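Kirmont Opens Second Recording Floor for Hand-Held Gripper Data

December 2019

Kirmont has opened a second recording floor at its Uklow site, where people carry out everyday table tasks with a gripper in each hand and the recordings are used to train the company's robot arms.

The new floor adds to one that has been in use since July. Work there has so far produced 976 accepted recordings of two-handed tasks such as moving bottles, opening jars and setting down cups. The company plans to record 400 more on the new floor before the first full training run of its control software, Sternoron.

"A robot arm learns a task from many examples of somebody doing it well," said Rokeya Weerakoon, head of data collection at Kirmont. "With hand-held grippers we get those examples at the speed a person works. We used to steer the arms by remote control, and it was slow."

Each gripper carries its own camera and a block printed with black-and-white markers. The software reads the markers to work out where one gripper is in relation to the other. Operators train for 3 days before their recordings are counted. A reviewer then checks each one and rejects it if the markers are hidden for too long or the task is left unfinished.

Objects are changed often and tables are kept close to what might be found in a home - glassware, flowers, small containers - so that the system does not learn a single layout by heart.

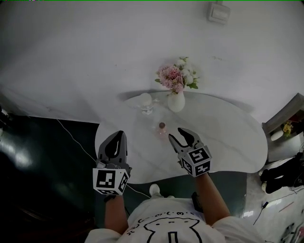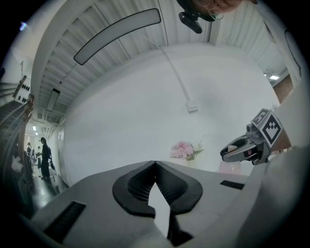 Kirmont has set a target of 95 percent of recordings passing review on the first check. Reiko Katayama, who manages the review team, said the figure is lower at present and that most rejected recordings come from an operator's first week.

"People tend to rush at the start," Katayama said. "We ask them to slow down at the moment of closing the jaws, and that fixes most of it."

Ishida, a maker of kitchen equipment, will be the first outside company to test arms trained on the recordings. Terms of the agreement were not disclosed.

Media contact: Press Office, Kirmont, Uklow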